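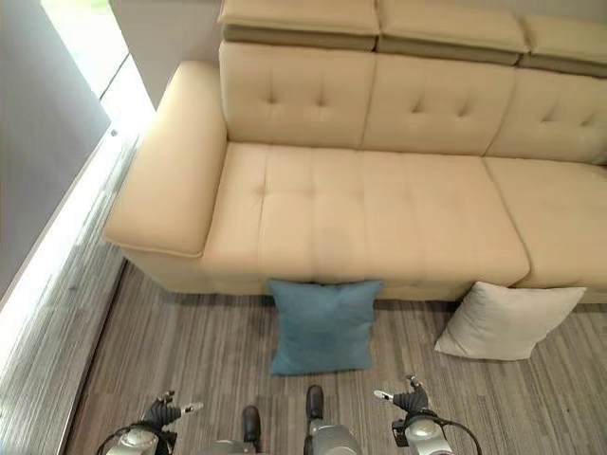 How many demonstrations does one operator need to give for the pillow task? In our study the number was 140, all recorded by remote control in one room.

Figure 4. Teleoperated pillow task, head and wrist views.

Three operators worked in turns – each of them had practiced in May. 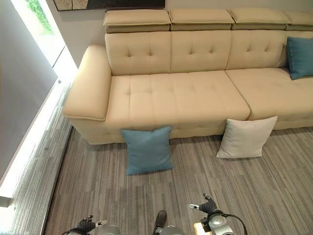
Why was remote control chosen over guiding the arms by hand? The person guiding would stand in the head view, and the policy could learn from the person's body. 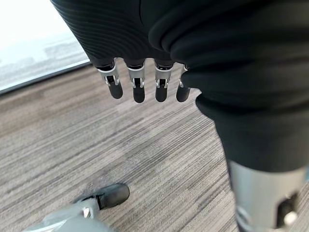 Ayten Güler objected that the wrist view helps only in the last part of the reach, and she asked for a test without it. We report this test in the next section.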